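木のお椀や漆っぽい器の手入れ、みなさんはどうしていますか

投稿者:Bitik
12月5日
カテゴリー:台所・食器・道具の手入れ

はじめまして。いつもこちらの掲示板は読むばかりで、今回はじめて書き込みます。長くなってしまいそうなのですが、お時間のある方に読んでいただけたらうれしいです。

相談したいのは、木の器の手入れのことです。この春、5月に祖母の家を片づけまして、食器棚の奥から木のお椀や鉢がたくさん出てきました。祖母は昔、親戚の集まりがあるたびに大勢分の料理をつくる人でしたので、同じ形のものが何枚も重なっていて、薄い紙にくるんで箱に入れてありました。母も叔母も「うちではもう使わないから」と言うので、赤茶色の汁椀と、浅くて口の広い鉢を、私が引き取ることになりました。

最初のうちは、もったいなくて飾っているだけだったのですが、ある日思いきってお味噌汁をよそってみましたら、口あたりがやわらかくて、いつもの具だくさんのお味噌汁がなんだかごちそうみたいに感じられて、それからはほとんど毎日使っています。鉢のほうは、かぼちゃの煮たのや、ゆでたとうもろこし、夏の間は冷やしたトマトなどをのせていました。

それで、困っていることが2つあります。

まずひとつめは、使っているうちにつやがなくなってきたことです。とくに汁椀の内側が、なんとなく白っぽくくもって見えるようになりました。洗い方が悪いのかと思って、やわらかいスポンジに替え、洗剤も少なめにしているのですが、くもりはとれません。食用の油を塗ればよいと書いてある本もあれば、塗ってはいけないと書いてある本もあって、すっかり迷子になっています。

ふたつめは、においです。箱から出したばかりのお椀に、つんとするような、古い押し入れのようなにおいがありまして、洗ってもなかなか抜けません。使っているものはだいぶ気にならなくなりましたが、まだ箱に入ったままの分はふたを開けるたびに「うっ」となります。来年のお正月には家族が集まるので、できればそれまでに全部使えるようにしておきたいのです。

もうひとつ、おまけの質問になってしまうのですが、こういう器は電子レンジに入れてもよいのでしょうか。祖母は「木のものは火にも湯にも気をつけなさい」とよく言っていましたが、電子レンジのことは聞いたことがありませんでした。うちの子どもが、鉢に残ったおかずをそのまま温めようとするので、毎回あわてて止めています。絶対にだめなのか、少しならよいのか、きちんと説明してやれたらと思っています。
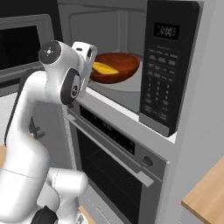
電子レンジの中の赤茶色の器と黄色い食べもの(CG)

器の裏には何も書いてありませんし、箱にも店の名前らしいものはなく、本物の漆なのか、それとも漆に似せた塗料なのかも私にはわかりません。叔母は「昔はどこの家にもあったものよ」と言うだけで、祖母ももうおりませんので、聞ける人がいないのです。同じような器をお使いの方、ふだんどんなふうに洗って、拭いて、しまっていらっしゃるか、教えていただけませんでしょうか。どうぞよろしくお願いいたします。

Skulley さんの回答

こんにちは。おばあさまのお椀を毎日使っていらっしゃるとのこと、読んでいてこちらまで温かい気持ちになりました。私も母から譲られた塗りのお椀を長いこと使っておりまして、専門家ではないのですが、失敗だけはたくさんしてきましたので、少しはお役に立てるかもしれません。

まず電子レンジのことから。これはやめておいたほうがよいです。短い時間でもおすすめしません。木には水気が含まれていますので、温めると内側から反ったり割れたりしますし、塗りがあるものは塗りが浮いたりはがれたりすることがあります。私は若いころ、お客さまが来る直前に大あわてで、煮物を入れたまま塗りの小鉢を温めてしまったことがあります。取り出したときは何ともないように見えたのですが、翌日になって縁のところに細いひびが入っているのに気がつきまして、もう泣きそうでした。母には今でも内緒です。

お子さんには「温めるのは瀬戸物のお皿で、食べるときにこっちへ移そうね」とお話しになってはどうでしょうか。うちでは電子レンジの扉のところに、使ってよいお皿の絵を描いて貼っておきました。字で「だめ」と書くより、ずっと効き目がありました(夫にも効きました!)。食器洗い機と乾燥機も同じ理由で避けておくと安心です。

次に、つやのこと。実物を見ていないのではっきりしたことは申し上げられないのですが、白っぽいくもりにはいくつか種類があるように思います。

水道の水の跡が重なってくもって見えている場合は、拭き方を変えるだけでずいぶん違います。洗ったあと、かごに伏せて自然に乾かしていらっしゃいませんか。塗りのものは、洗ったらすぐにやわらかい布で拭いてあげるのがいちばんです。私は古くなったさらしを使っています。何度も洗濯してくたくたになったものほど具合がよくて、きゅっきゅっと拭いているうちに、自然とつやが出てきます。

熱すぎるものを入れて白くなった場合は、残念ですが家では元に戻らないことが多いようです。煮えたぎったお味噌汁をそのまま注ぐのは、塗りには少しきついのです。火を止めて、お茶碗にごはんをよそって、お箸を並べて、それから注ぐくらいでちょうどよいと思います。

油については、塗りのあるものには私は塗りません。べたついてほこりがつきますし、古い油のにおいがしてくることもあります。油で手入れをするのは、塗装のない白木のサラダボウルのようなものの話で、本によって書いてあることが違うのは、きっと別々の器のことを言っているのだと思います。

においのほうは、私はお米で抜きました。米びつにお椀をうずめておくという昔ながらのやり方です。ただ、そのお米を食べるのに少し勇気がいりますので、大きめの箱に古いお米を入れて、そこにお椀を伏せておくのがよいかもしれません。私のときは2週間でほとんど気にならなくなりました。急ぐときは、ぬるま湯にお酢をほんの少したらして、やわらかい布を浸してしぼり、内も外もさっと拭いてから、風通しのよい日陰に置いておきます。日なたに出すのはいけません。早く乾かしたい気持ちはよくわかるのですが、塗りの色があせてしまいます。

お正月まで、まだ間に合います。どうぞあわてずに、箱のふたを開けて風を通してあげるところから始めてみてくださいね。

Caputo さんの回答

レンジはだめです。うちは一発で割れました。

においは重曹で取れると思います。やったことはないですけど。

Navholm さんの回答

先のお二人のお答えとかぶるところもありますが、以前、器を扱う小さな店で働いていましたので、そのとき覚えたことを書いておきます。

まず重曹ですが、塗りの器には使わないほうがよいと思います。粉が残ったままこすると細かい傷がつきますし、アルカリのものは塗りを傷めることがあります。すみません、Caputo さん、せっかくのお答えに水をさすようで。冷蔵庫のにおい取りのように、小皿に入れて箱の隅に置いておくだけでしたら問題ありません。炭でも同じことができます。お茶の出がらしをよく乾かして、お茶のパックに詰めて一緒に入れておくのもよいですよ。うちではこれを靴箱にも使っています。

それから、本物の漆かどうかという点ですが、見ただけで決めるのは、店にいた私でもなかなか難しいことでした。持ってみて軽いか重いか、縁が欠けていれば中が木か樹脂か、というあたりで見当をつけることはできますが、木の生地に別の塗料を塗ったものもたくさんありますし、木目のように見えても木ではない品もあります。私でしたら、わからないうちはいちばん弱いもののつもりで扱います。つまり、熱湯を避ける、長く水につけない、直射日光に当てない、電子レンジや食器洗い機に入れない。こうしておけば、どの種類であってもまず困りません。

洗い方は、ほかの食器とは分けて先に洗ってしまうのがおすすめです。流しの中で瀬戸物とぶつかると、塗りのほうが必ず負けます。洗剤は普通の台所用のものを薄めて使ってかまいません。ごはん粒がこびりついたときは、ぬるま湯を張ってしばらく待ち、指の腹でそっとなでるようにすると取れます。爪を立てたり、たわしを使ったりするのは我慢してください。

しまい方も少しだけ。重ねるときは間に薄い紙ややわらかい布をはさみます。おばあさまが紙にくるんでいらしたのは、とてもよいしまい方です。ただ、その紙がにおいのもとになっていることがよくあります。紙も箱も湿気を吸いますので、器だけきれいにして同じ紙に戻すと、また同じにおいがついてしまうのです。紙は全部新しいものに取り替えて、箱も一度陰干ししてみてください。新聞紙はインクが移ることがありますので、無地の紙がよいでしょう。

反対に、乾きすぎるのもよくありません。エアコンの風が当たる棚や、冷蔵庫の上などは避けてください。店では、冬の間は陳列棚の隅に水を入れたコップを置いていました。そこまでなさらなくても、毎日使って洗っていれば、それだけで十分な湿り気になります。全部を順番に使ってあげると、どれも同じように落ち着いたつやになって、並べたときにとてもきれいですよ。

内側のくもりがどうしても気になるようでしたら、塗り直しをしてくれる工房もあります。ただ、塗り直しはお値段もそれなりですし、何か月も待つことがありますので、お正月には今のままで使って、そのあとでゆっくり相談なさるのがよいのではないでしょうか。おばあさまの使っていらした跡だと思えば、多少のくもりもまたよいものです。

投稿者:Bitik(お礼)

みなさま、こんなに早く、しかもごていねいに教えてくださって、本当にありがとうございます。読みながら何度もうなずいてしまいました。

電子レンジはきっぱりやめさせます。Skulley さんの、使ってよいお皿の絵を貼るという方法をさっそくまねしまして、子どもと一緒に描いているところです。なぜか猫の絵まで増えていますが、本人は満足そうです。

それから、紙のことはまったく考えていませんでした。さきほど箱を開けて紙だけかいでみましたら、まさにあのにおいでした!紙を全部はずして、お椀は北側の部屋に並べてあります。古いお米も少し残っていたので、特ににおいの強いものから試してみます。Caputo さんも、体験を教えてくださってありがとうございました。割れてしまったとのこと、残念でしたね。

お椀は、今夜から熱々を注がずにひと呼吸おくようにします。さらしは、母に聞いたらたんすにあるそうなので、週末にもらいに行ってきます。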